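Lobo: household storage word list

Lobo is a list of 559 short terms people use for the places they keep things at home: bins, shelves, drawers, hooks, tubs. Each term comes with a plain definition and a room tag. Version 4 adds regional spellings and drops the old color field.

Files
terms.csv — one term per row, UTF-8
rooms.csv — the 10 room tags
CHANGES.txt — edits since version 2

Terms came from a written survey run by Isabelle Ross and Sajib Mridha. Entries given by only one person were kept if both editors knew the word.

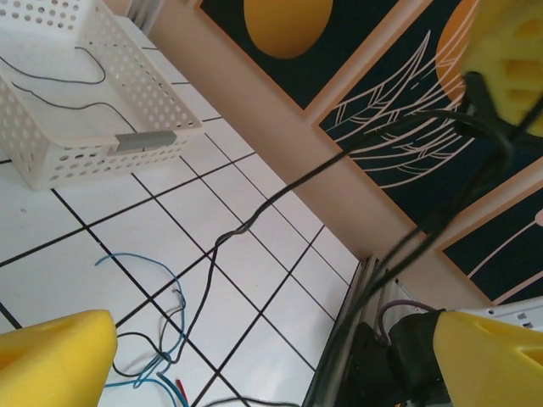 Term: basket. Room tag: floor, general.

Known gaps
Garage and attic words are thin. "Tote" and "tub" overlap, and the editors did not agree on where to split them. Almost 4 percent of rows have no room tag — treat these as unknown, not as "any room."

Use
Free to copy and change with credit to the Lobo list. Please don't merge it with the Berkska list without renaming the id column, as the numbers clash. Send corrections to Francine Kowalchuk. Fixes go in each April.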